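The Hinge Drawer
Notes from the Markelwood Home Repair Circle

My grandmother had a kitchen cabinet whose left door opened only if you lifted it, leaned on it and said something unkind. She lived with it for most of her life and thought of it as a feature. When she died, my uncle fixed it with one screw. Nobody in the family has forgiven him.

I bring it up after Wednesday's session at Markelwood, where the topic was sagging doors and the turnout was the best we've had since the evening on stuck windows. Nicanor Palacios brought a door under his arm on the bus. He reports that people gave him plenty of room.

The short version of what we covered: most doors that sag aren't broken. The screws have worked loose in their holes, and the holes have grown too big to hold them. You can tighten such a screw all afternoon and it will turn as cheerfully as a carousel. Take it out, pack the hole with wood glue and a few matchsticks (heads off, please, we had a discussion), let it dry overnight and drive the screw back in. Prop the door on a stack of paperbacks while you do it. Estrella Manríquez recommends thrillers, which tend to be the same thickness.

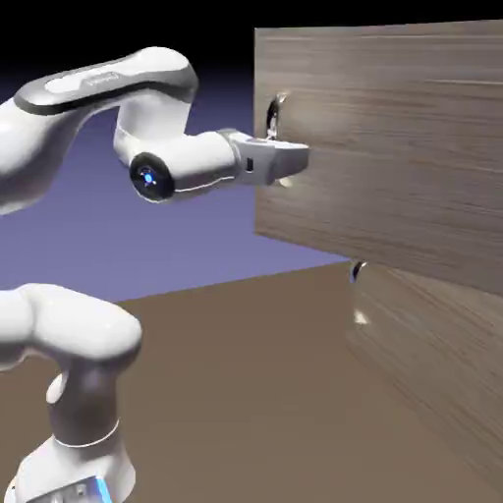 If the door still rubs after that, look at the hinge itself before you reach for the plane. The newer cup hinges have two adjusting screws, one that moves the door side to side and one that moves it in and out. Give each a quarter turn, close the door, look, and repeat. The common mistake is to turn both at once, get lost, and end up with a door that faces slightly toward Leckie.

Planing comes last. Wood swells in summer and shrinks in February, and a door planed to fit in August will have a draft of its own by winter. I have done this. I have a pantry you can read a newspaper through.

There was also some debate over whether to oil squeaky hinges. Nicanor is in favor of oil. Estrella is in favor of candle wax, rubbed on the pin. I am in favor of the squeak, having teenagers.

A few bits of business. The hinge drawer in the back room now holds 71 hinges, of which 5 are pairs if you are generous about color. Please stop donating single hinges. We know you mean well — we also know you are cleaning out your garage. The long clamp is still missing, and whoever has it should know that we have narrowed it down to two people and are being nice to both of them.

Next session is on drawers that stick, drawers that fall out, and the kind that manage both. Bring the drawer, and please empty it first. Last year we learned a good deal about one member's batteries.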